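Talk notes: changing beds in the short-stay houses (Wunville and Lalbridge)

25 minutes, then questions. Slides are only headings, so most of this has to be said out loud. Water on the lectern. Start the clock at the first slide.

## Opening

Thank Elīna Paulauskas for asking me. She runs the Lalbridge house and will take the second half, on laundry and stores.

Say who I am: 19 years of making beds for money, first in hotels, now at Wunville. I am not going to talk about hospital corners for the whole session. I will do them once, slowly, and then again if people ask.

Ask for hands up: who strips the bed first, and who opens the window first? Let them argue for a minute. My answer is window, then bed.

## Stripping

Key point: top layers come off one at a time. Do not roll the whole lot into a ball. Things get lost that way — phone chargers, socks, reading glasses, once a passport.

- Blanket off first, over the back of a chair
- Pillows next, cases off, pillows on the chair seat
- Top sheet if there is one
- Bottom sheet last, from the foot end up

Mention the argument about blankets on the floor. We don't do it at either house. If there is no chair, fold the blanket in half and leave it at the foot until the pillows are done.

Tell the Qian story here if the room is friendly. (Qian is the top-floor room at Wunville, low ceiling, bed against the wall. I pulled the sheet from the wrong side for two months before Lingyun Cao showed me you can slide the bed out by lifting the foot end.)

## Patterned sheets and plain sheets

This is the bit people disagree on. Wunville went over to patterned sheets in March. Lalbridge is still all white.

For patterned: small marks don't show after washing, so fewer sheets get thrown out. Guests like the colour. A pink and red sheet under a green blanket looks like somebody's home.

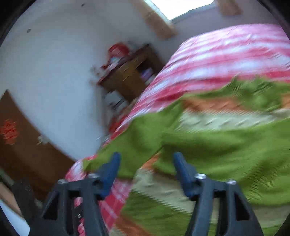 Against patterned: you have to look harder. On a white sheet you see a hair from the door. On a busy pattern you need the big light on and your face near the bed. Run the flat of your hand over it as well, top to bottom, both sides. Crumbs you will feel before you see.

Also, patterned sets go out of stock. We bought 50 of one design and could not match it when we wanted more. Buy extra pillowcases at the start.

Pause here for questions, they always have some.

## Blankets

Slow down for this part, last time I rushed it.

1. Shake it out away from the bed.
2. Find the label or the striped end. Pick one rule for which end goes to the foot and write it inside the cupboard door.
3. Lay it flat, then pull from the corners. Pulling from the middle gives you ridges.
4. Smooth from the centre out with your forearm.

A blanket left rumpled makes the whole room look unfinished, even with a clean floor. If there is only time for one thing, do the blanket.

Washing: Elīna will cover temperatures. Just say ours go in after every long stay, and sooner if there is any doubt.

## Numbers slide

Keep this short. Wunville did 300 bed changes last season. The Semska linen order is 100 sheets at a time, because that is what fits in the dry cupboard. Don't read out the prices — they are on the handout.

## Demonstration

Need a single bed, one bottom sheet, one blanket, two pillows. Lingyun on the far side. First time through without talking, second time with talking. Corner fold: lift, drop, tuck, and keep your knuckles down so you don't catch them on the frame.

Let two people from the audience try. No timing it, it puts them off.

## Handing over

Remind them the handouts are by the door. Introduce Elīna, move the bed back, take the spare pillowcases off the lectern.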